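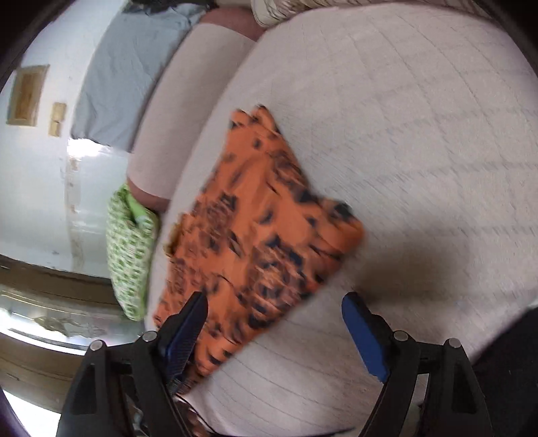

Zunville Cluso Hand-Held Gripper
Two-finger demonstration tool for manipulation learning
Item 1901
$325 each
In stock, usually leaves our door the next morning

Overview

Cluso is a gripper with no robot attached. You hold it, you squeeze it, you do the chore yourself, and the camera on top records how you did it. The policy you train afterward gets the credit.

We built it for homes, where teleoperation rigs tend to meet a staircase and lose. Cluso goes through any door you can go through. It works on beds, sofas, kitchen counters and the inside of a dryer, if you are willing to put your own arm in there first.

Most of our customers use it for cloth. Cloth is the reason a lot of robot demos are about blocks. A shirt has no top, no handle and no interest in being where it was a second ago, and a model needs to see a great many bad starting positions before it stops panicking at them. With Cluso you drop the thing in a heap, pick up the tool and go.

What you get

Cluso gripper with two linked fingers and a squeeze trigger
One pair of finger pads, fitted
One spare pair, in a bag you will lose
Wide-angle camera and mount
USB-C cable, right-angle plug
Hex key
Calibration card
Printed quick start, one sheet, both sides

Specifications

Weight: 436 g with camera
Fingers: 2, mirrored, mechanically linked
Pads: replaceable, one screw each
Finger opening: logged with every camera image
Storage: removable card
Battery: about a morning of cloth work, less if you leave it running through lunch
Robot-side match: fits the Zunville bench gripper, same finger geometry, same pads

Recording with it

Hold the trigger button until the light goes solid, do the task, press again. That is one episode. A long press throws away the last one, and you will come to love the long press. Episodes are saved as separate folders with video, finger opening and motion data, and the desktop tool sorts them by task name. Please choose your task names before you start. We have seen "fold2_final_REAL" and we are not going to fix it for you.

Start each episode with the fingers open and the object in view. Move at the speed you would want the robot to move, which for most people is a good deal slower than they fold laundry at home. Keep your free hand out of the shot unless the task calls for it, because a policy trained on three hands will wait politely for the third.
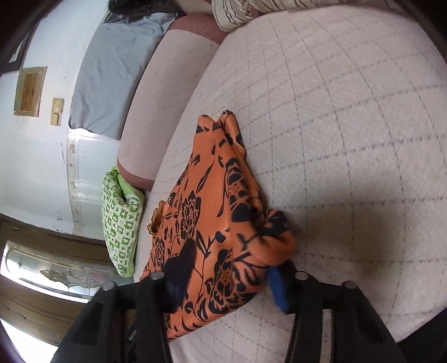

Cluso with its fingers spread over an orange garment with a black floral print, on a quilted mattress.

Surfaces and fabrics

Soft surfaces are harder than tables. A mattress gives when you press on it, so a pinch that works on a desk can come up with bedding in it, and you get a very good example of lifting a sheet you didn't mean to lift. Approach at a low angle, press, close, then lift a little before you move sideways.

Slippery fabrics want fresh pads. Wipe them with a damp cloth between sessions and change them when the texture goes smooth at the tips. Busy prints are welcome. If every item in your set is plain gray, your policy will be an expert in plain gray, and sooner or later somebody will hand it pajamas.

Change the room, too. Same bed, curtains open. Same bed, curtains shut. Other bed. Leave the cushions where people leave them.

From our own bench

Bảo Cao designed the linkage and still folds with it most afternoons. The Ernasness cloth set, which ships free with every Cluso, was his idea: 325 episodes of picking up, spreading and folding garments in real rooms, mistakes labeled as mistakes. He recorded a large share of them in August without air conditioning. The later folders are noticeably brisker.

Ánh Nông wrote the desktop tool. She would like it known that the "delete all" button has asked for confirmation ever since version two.

Questions we get

Will it work with my arm?
If your arm can carry the Zunville bench gripper, yes. If you have another gripper with a similar opening, the Thái adapter plate (sold separately) gets the camera into the same spot relative to the fingers. Check the drawing before you order. The holes are where the drawing says they are.

Can two people record at once?
Yes, with two units. Give each one its own name in the settings, or the tool will assume you are one person with astonishing reach.

Does my wrist get tired?
Yes. Swap hands or swap people. Both are good for the data.

Can I use it to reach things on a high shelf?
You can. The warranty takes no position.

Warranty and returns

One year on the frame, linkage and camera. Pads wear out and are sold by the pair. Unused units can come back within a month in the original box, with the hex key, please. We are owed a lot of hex keys.

Related items

Replacement pads, pair
Thái adapter plate
Spare battery
Cluso carry case, hard shell
Zunville bench gripper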